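Last updated: Jul 4, 2006
Reading time: 4 min

From: Cheuk-hei Mak
To: Corkwood list
Subject: Re: The Wodham show, and the question of the prints

Dear all,

I answer to the message of last week, which I quote in part, so that those who joined only now can follow.

> I went to Wodham on Saturday and came home rather annoyed. The Budis
> drawings are hung in the long corridor, under the windows, and the
> films are in the big room where there is nothing on the walls. Surely
> the drawings are the work and the films are the record of it? Also
> the catalog gives the year of the walking pieces as the year of
> printing. I have the old leaflet from the first showing and it
> says otherwise. Does anyone on the list know who decided this? And has
> anyone seen the second set of prints, the one that Tu is supposed to
> have kept?
>
> I would also like to know if the reading room will stay open
> after the show closes. I was told two different things at the desk.

I can say something on most of these points, but not on all.

First, the hanging. I have been at Wodham two times, once in the week of the opening and once in June, and I also did not like the corridor at first. The light in the morning is too strong for pencil on thin paper, and you have to stand with your back against the radiator to see a large sheet in full. But I do not agree that the films are only a record. Budis made the drawings after the walks, sometimes long after, and he made them from the films. He would stop the projector and draw from the wall. So if one of the two is a record of the other, it is the drawings which are a record of the films. I know this is not how the dealers present it, as a drawing is easier to sell.

In the letters there is a passage where he complains that a visitor asked him for "the original" of the river walk. He writes that he gave the man his shoes to hold. I always liked this passage, and I am sorry that the wall text at Wodham leaves it out.
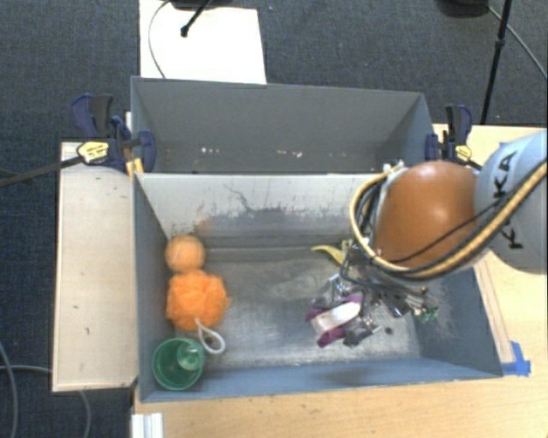 Second, the dates. Here I think our friend is right and the catalog is wrong, or at least careless. The walking pieces were shown for the first time in February, in the rooms above the bookshop, and the prints were made in the summer of the year after. The catalog uses the year of the prints for everything, also for the films, which can not be correct. I wrote to the museum about it in the spring. The reply was polite and said that they follow "the date of the realized work". I wrote back to ask what is a realized work when the work is a walk, and to this I had no answer until now.

If you have the old leaflet, please do make a copy and send it to the list archive at Corkwood. We have a photocopy of the front page only, and the back page should have the list of the films with their lengths. That would settle also the question if the short harbor film was shown at that time or added later. My own guess is later, but it is a guess.

Third, the prints. There were 2 sets, this much is sure, because the printer's bill is in the archive and it is written there. The first set went to the collector and is the one you see now at Wodham, in the side room with the bench. The second set was with Tu for many years. I visited Tu when I was writing my thesis and I was shown 4 sheets from it, in a flat box on the kitchen table. They were in very good condition, better than the ones at Wodham, with the blue not faded. I did not see the rest and I did not think it was polite to ask. I have heard since then that the box was sold, and I have heard that it was lent to a school, and I do not know which is true. Please do not write to Tu's family about it from the list. They had too many letters already.

There is one thing about the edition which I would like to correct. Somebody wrote here in winter that a print from the second set sold for almost 3,000 at auction. I have looked at that sale. The sheet was a poster from the first showing, not a print, and it has no pencil mark on the back. The prints from both sets have a small mark at the lower left on the back, like a hook. If you are ever offered one, ask to see the back before you talk about the price.

Fourth, the reading room. I asked by telephone, and the lady there was very kind. It stays open until the end of the month after the show closes, but only in the afternoon, and you should write before you come - the letters are kept in another building and they have to bring them over. The films can not be seen there. For the films you must go while the show is on, and I would say go early, as the projector in the big room was stopped for a part of the day on my second visit and the guard could not say when it would start again.

One more remark on the big room, and then I stop. Our friend writes that there is nothing on the walls, and it sounds like a complaint. For me it was the best decision in the show. When the harbor film ends there is a pause before the river walk begins, and in this pause you hear the other visitors move their feet. I sat through it three times. I think the room would be much weaker with drawings in it, even good ones.

I will be in Wodham again before the closing, most likely in the last week. If someone from the list would like to go together through the side room and compare the sheets with my old notes, write to me directly and not to the list. I still have the notes in which I wrote down the sizes from Tu's box, and it would be useful to have a second pair of eyes.

With kind regards,
Cheuk-hei Mak

P.S. The scan of the printer's bill is too large to send as an attachment here. Write to the Corkwood archive if you need it, and mention which page - the second page has only the address.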